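Clear film label stock curling after unwind — humidity or web tension?

Forum: Converting and Finishing > Label Stock

Started by durban_slitter

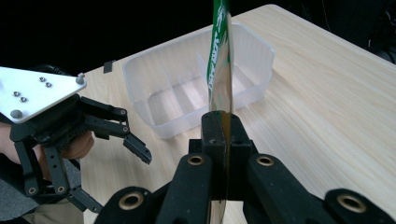

Post 1
durban_slitter

Clear film with a green printed label area, white lettering. Sheets are flat off the press. After slitting and sheeting they take a curl along the machine direction, and it is worse on the outer third of the roll than at the core. We run 2,000 sheets to a pallet and the customer is rejecting stacks that won't lie flat in their feeder.

Press is a Perimano, sheeter is an older Lencho with the original dancer. Ink is UV. Room sits at 40 percent RH most of February. Film supplier is Clalen and they say the stock is in spec.

What would you check first?

Post 2
webtension_rd

Curl direction relative to the print side? If it curls toward the ink, look at cure shrinkage. If it curls away, look at the film.

Dinesh Roy

Post 3
durban_slitter

Toward the ink on most sheets. A few go the other way, which is why I didn't want to blame the ink straight off.

Post 4
kolano77

Forget humidity. Unless you have a paper ply in there, film of that type barely moves at 40 percent. You have core set or tension set. Leave a roll standing for a few days, sheet it, and compare the first sheets with the last.

Post 5
webtension_rd

Core set would be worst near the core. He says the outer third is worse. That does not fit.

Post 6
kolano77

It fits if the taper is wrong. Constant tension on the rewind all the way out and you stretch the outer wraps. I have seen it on a Dritov rewinder with the taper left at zero after a service. Looked exactly like this.

Post 7
webtension_rd

Possible, but stretch in the outer wraps gives you curl across the full sheet width, printed or not. Cut a strip from the unprinted part and one from the printed part, same sheet, same direction. Lay both on a flat surface for an hour. If only the printed strip lifts, you are arguing about the wrong machine.

Post 8
durban_slitter

Did the strip test on 4 sheets from the outside of roll 992. Printed strips lifted on all of them. Unprinted strips lifted on two, less than the printed ones.

So both?

Post 9
webtension_rd

Both. Drop lamp power one step, confirm the cure with a tape test, then look at the rewind.

Post 10
kolano77

I would do it in the other order. Changing lamp power affects adhesion and you will have a second complaint before you have closed the first. Taper costs nothing to change.

Post 11
radek_u

Agree with kolano77 on the order, disagree on humidity. Clear film picks up static at low RH and stacked sheets cling at the edges. In a feeder that reads as curl. Ask the customer if they see it on single sheets or only in the stack. Also check the ionizer bar on the Lencho — the pins foul and the indicator light stays on regardless.

Radosław Urbańczyk

Post 12
durban_slitter

Pins were filthy. Cleaned them. Stacks behave better but single sheets still lift on the print side.

Taper was set flat. Running the next roll with some taper in it, lamps unchanged. Will post the strip results.

Post 13
kolano77

What taper did you go with?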